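Staff Profile: Nga Lương on Fifteen Months of Rewriting the Patient Menu

September 14, 2018

When Nga Lương joined the nutrition services department at Cuesta Rehabilitation Hospital, the patient menu had not been revised in full since the east wing opened. Breakfast was served at a fixed hour, the dinner selections repeated every week, and many trays came back to the kitchen with the main dish barely touched.

Ms. Lương, a registered dietitian, was asked to lead the revision. The new menu went into service in May in all 94 inpatient rooms. She met with the newsletter in her office on the ground floor to discuss the work.

"The first thing I did was read the returned trays," she said. "I stood at the dish line for two weeks and wrote down what was left. The old surveys told us that patients were satisfied. The trays told us they were eating the roll and the dessert."

Many of the hospital's patients are recovering from a stroke or from joint surgery, and their needs differ a good deal. Some require softened or pureed foods. Others are able to eat anything but tire before the meal is finished. Ms. Lương said that the earlier menu treated texture as a medical order and gave little thought to taste.

"A pureed carrot should still taste like a carrot," she said. "We were adding so much broth that every vegetable on the plate was the same. Fikri changed that in the first month."

Fikri Yusof, the production cook responsible for modified diets, tested 100 recipes with the department before the final list was set. Patients and family members were invited to taste them in the second-floor dining room. Ms. Lương recalled that a lentil dish she had expected to withdraw received the highest marks of the session, while a chicken casserole that had been on the menu for years was rated near the bottom.

The revised menu runs on a cycle of 4 weeks. Patients may now order breakfast at any time during the morning, and the evening meal has been moved back by half an hour so that it no longer conflicts with the last therapy appointments of the day. Asked whether the nursing units had welcomed the change, Ms. Lương was frank.

"Not at first. Medication times are built around meals, and we were asking them to rebuild that. Mawar Krishnan on the third floor went through the schedule with me line by line. There are still units where the timing is tight, and we are looking at those again this fall."

The department has also changed the way it buys produce. Under the former contract, cut fruit arrived in sealed cups. Whole fruit is now ordered twice a week, and the kitchen prepares it on the day it is served. Ms. Lương said the cost was around 15 cents more per serving, a figure she had to defend before the budget was approved.

"Fruit is the item patients ask for most often when they have little appetite," she said. "If someone will eat one thing in the afternoon, I would like it to be good. We peel it for those who need it peeled. Some patients prefer to do it themselves, even if it takes them a while, and we leave it whole for them." 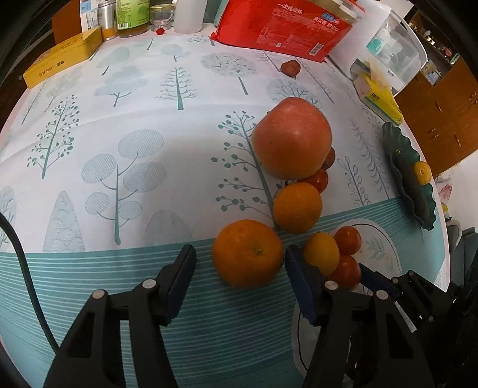 Whole oranges are among the fresh fruit choices on the revised menu.

Ms. Lương studied biology before turning to dietetics, a decision she credits to a summer spent helping her grandmother keep to a low-salt diet. "She was a very good cook and she was furious about it," she said. "We spent most of that summer trying to make a fish soup she would accept. I don't believe we ever did."

Her next project is a take-home booklet for patients leaving the hospital, with recipes scaled for one or two people and instructions in larger type. Drafts are being reviewed by the speech therapy staff, and a Vietnamese edition is planned. Patients and families who wish to comment on the menu may leave a card at any nursing station or speak with a member of the nutrition services staff.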